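Search the archive
Search
Advanced

Clarnel-talk: Re: Downlink dropouts at low elevation

Tassanee Jitpraphai wrote:
> We lose lock on the Onsri beacon below 12 degrees on every
> westbound pass. Above that the decoder is clean. I've swapped
> the feedline and the preamp and the behaviour hasn't changed.
> Is this the Doppler table again, or should I be looking at
> the rotator?

Tassanee,

Neither, I think. I went through the January logs from Tolunville, 638 frames in total, and 77 failed the checksum. All but two of the failures fall in the first minute after acquisition. A bad Doppler table would give you errors symmetric about closest approach, and yours aren't.

Check the AGC time constant in the receiver config. The default is 200 ms, set when we were still using the old helical antenna. With the crossed Yagi the fading at the horizon is faster than that and the loop lags it. Try 50 ms and leave the squelch open for the whole pass.

Two other points:

- The elements file on the Kolwood mirror is stale. Pull it from the main server before you recompute anything.
- Log azimuth as well as elevation. There is a ridge west of your site and I'd like to rule out multipath before anyone touches the rotator.

If the shorter constant doesn't help, send me the raw IQ for one westbound pass, uncompressed, with the centre frequency in the file name. Please don't resample it first.

The decoder patch is still waiting on review. It only affects frame labelling and has no bearing on lock.

Oranuch Yensuk
Ground segment, Clarnel

2 replies | 0 shares
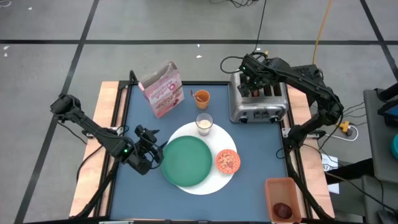

Two arms at the breakfast table, green plate and toaster.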